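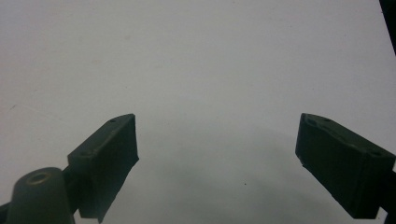

Stain removers and white worktops: your questions

Do I need a special cleaner for a pale worktop?

Probably not. The shops would like you to think so, and there is a whole shelf of sprays with "bright" or "white" on the label. Read the backs and most of them are washing-up liquid with a scent. A drop of the ordinary stuff in warm water does for day-to-day wiping. If your worktop came with a care sheet, believe that over any bottle.

What about Zendura?

We get asked this more than anything else. It claims to lift tea, turmeric and red wine in 3 minutes. We left it on old tea rings for the full time, wiped, and could still find the rings. A second go made them fainter, but so did bicarbonate of soda and a damp cloth, for pennies. It isn't a bad product. It just costs a lot for what it does.

Is Bridasel any better?

On grease, a bit. On stains we couldn't tell the two apart. The bottle says it covers 200 wipes, though it doesn't say how big a wipe is, and ours ran out well before that.

Will a sealant stop stains in the first place?

It may slow them down on stone that soaks things up. On laminate there is very little for it to soak into, so we'd want to know what you are paying for. Clullon promises 18 months of protection. Ask what happens if you get a stain in month four. When we asked, we were sent a leaflet.

My worktop looks yellow in places. Can that be reversed?

Sometimes. If it's a film of old polish or cooking grease, it will come off with patience. If the sun has done it, the colour is in the material and no spray is going to fetch it out, whatever the advert shows.

Are "before and after" photos worth trusting?

Be careful. A shift in the light can turn a white surface grey, and the other way round. Look for both halves taken in the same light, and for someone willing to show the failures too.
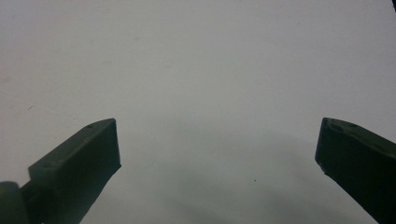

Skyrme wrote in to say that we are too hard on sealants, that its own customers reorder every spring, and that they would hardly do so if the stuff didn't work. We asked for test results in February and will add them to this page if they come.

Can I use bleach?

Check the care sheet first. Never mix it with anything else, and keep it off natural stone altogether.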